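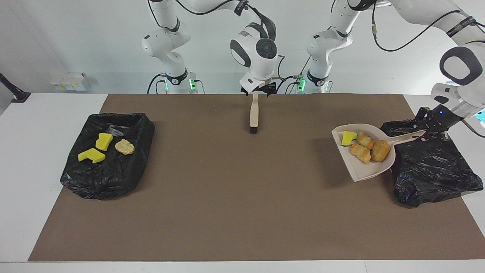 Salminen Hall – Front of House and Ticketing Team

Concert Night Questions, Answered

Last updated June 10, 2024

We love hearing from you, and after the spring guitar series we heard from a lot of you! Homa Kordestani at the box office has gathered up the questions that come in most often and we've done our best to answer them properly. If yours is missing, please do write or stop by the window.

When do the doors open?
The lobby opens 90 minutes before the first act, and the hall itself opens 40 minutes before. The bar is running the whole time, so come early, find a stool and say hello.

How many people does the hall hold?
With every seat in place, 2,131. For standing shows we take out the floor seats and the number changes with the stage layout, so check the listing for your night.

Are there reserved seats?
For seated shows, yes, and your row is printed on the ticket. For standing shows the floor is first come, first served, but the balcony stays reserved – a nice choice if your knees are anything like ours.

Can I bring my kids?
Please do! Anyone 13 or over may come in with their own ticket. Younger children are welcome too as long as a grown-up is with them, and we keep ear defenders at the coat check that you can borrow for free (just hand them back on your way out).

Can I take pictures?
Phones are fine for most shows, with the flash off. Some artists ask for no pictures at all, and when they do we put a sign by the doors. Cameras with detachable lenses need a press pass, which Touran Nikzad in our press office can arrange if you write a week ahead.

Who is opening for Plolaler?
Skaltico will be playing first, with a full set of their own, and then there's a short break before Plolaler come on. We don't post exact stage times until the afternoon of the show, as they do tend to wander.

I bought a ticket for the April show that was moved. Is it still good?
Yes, your old ticket will scan just as it is. If the new night doesn't suit you, the box office can refund you in full up to the day before.

Where should I park?
The Wurkow garage is the closest, a short walk from our side entrance. It fills quickly when there's a big name playing, so the bus may be kinder to your nerves.

I left something behind. What now?
Oh, it happens every night – scarves, glasses, once a whole banjo. Call the box office with your row and a good description and we'll have a look on the shelf. We hold everything until the end of the season.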